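Open afternoon at Bruvell: three tubes and a lot of waiting
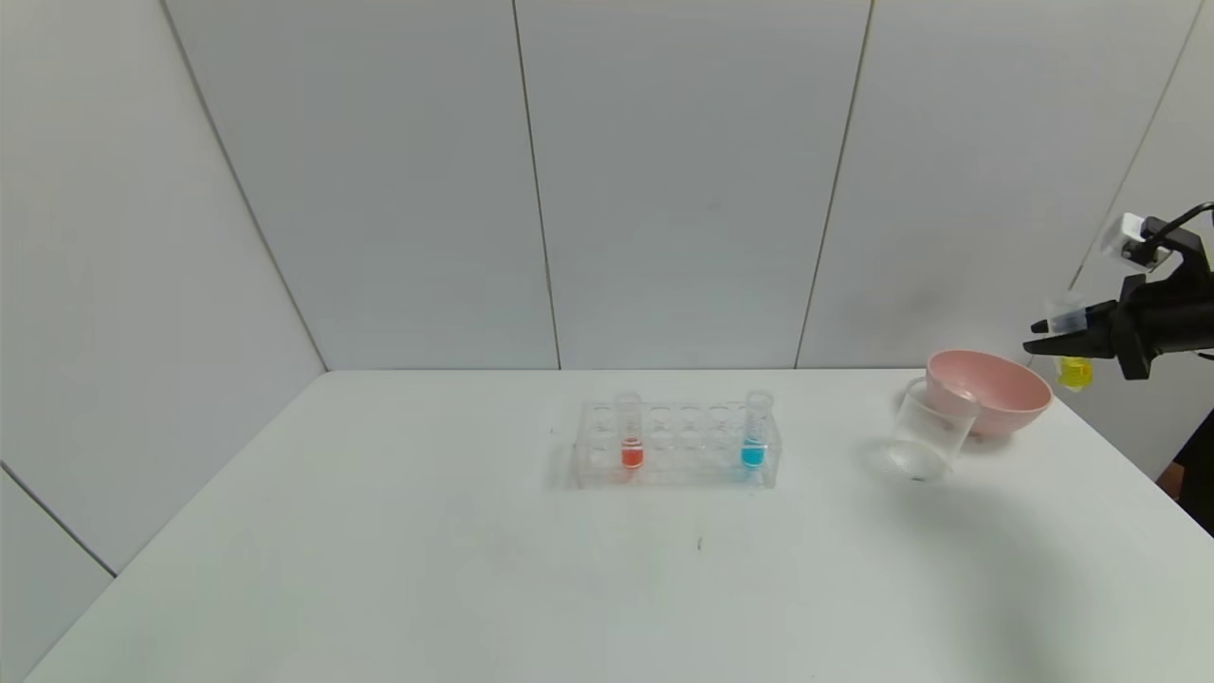
The tube demo at Bruvell, with red and blue in the rack and yellow in the gripper.

I drove out to Pramcombe in August because Gumine had promised visitors "the lab bench of tomorrow." Tomorrow is slow. The doors opened at 2, the talk ran nearly 17 minutes over, and by the time we got to the bench half the group had gone looking for coffee.

Jeanine Smits ran the demo and was straight with us, which I appreciated. The arm handles one tube at a time. I asked what happens with a cracked tube, or one with a label peeling off, and she said they hadn't gotten to that yet. Somebody from Boersma asked about price and was told to leave a card.

I can see the appeal for a lab that repeats the same step all day. Ours doesn't. We have four people and 7 kinds of container, a few of them older than I am, and a white table with almost nothing on it isn't where we work. Colored liquid is easy on the eyes, but I'd want to watch a full shift with real samples before I signed anything.

Parking was free. The sandwiches were gone by 4.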